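Malteretti Dish Rack Notes: README

Last edited 22nd August

What this is

A small collection of short entries about putting bowls and dishes into a wire rack. There are 176 entries, 100 of them checked by hand. The rest were skimmed, and you should treat them that way. The folder used to be called Hirkden, and a few file names still say so.

Why we bothered

Rack makers like to say that two tiers double your space. I doubt it. The upper tier is usually shallow, and a deep bowl on top is easy to knock. We wanted a plain record of what goes where when the lower tier is given over to bowls on their sides.

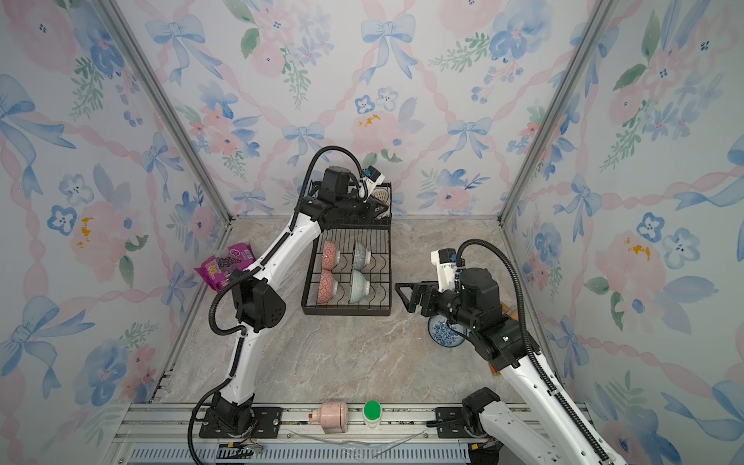
Each entry has 6 fields: tier, slot, item, color, which way the base faces, and a free comment. Slots are named front or rear, then left or right, as seen from the front of the rack. "Dish" covers anything the labeler couldn't settle on as a plate or a bowl. I argued for a stricter rule and lost.

Known problems

Color names are unreliable. One labeler's teal is another's pale green, and "patterned" was used for everything from speckles to plaid. Don't sort by color and expect much. The Caron subset leaves out the base field in up to 2 entries per session.

Things that don't belong in a rack are logged only if they are near it. A snack bag to the left and a wooden roller on the right both get a line under "other". Whether that line is any use to anyone is an open question.
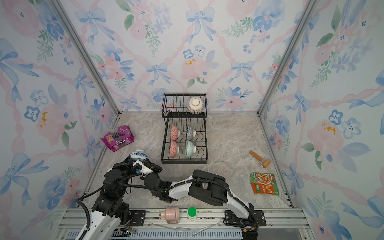 Does the order of the bowls matter?
Only if you are comparing sessions. The slot field records where a bowl sits, and the collection makes no claim that one order drains better than another.

Not included

Weights, drying times and breakages. The Lurkov sheet has a column for drying times, but it was filled in by guesswork and I've left it out of the June release.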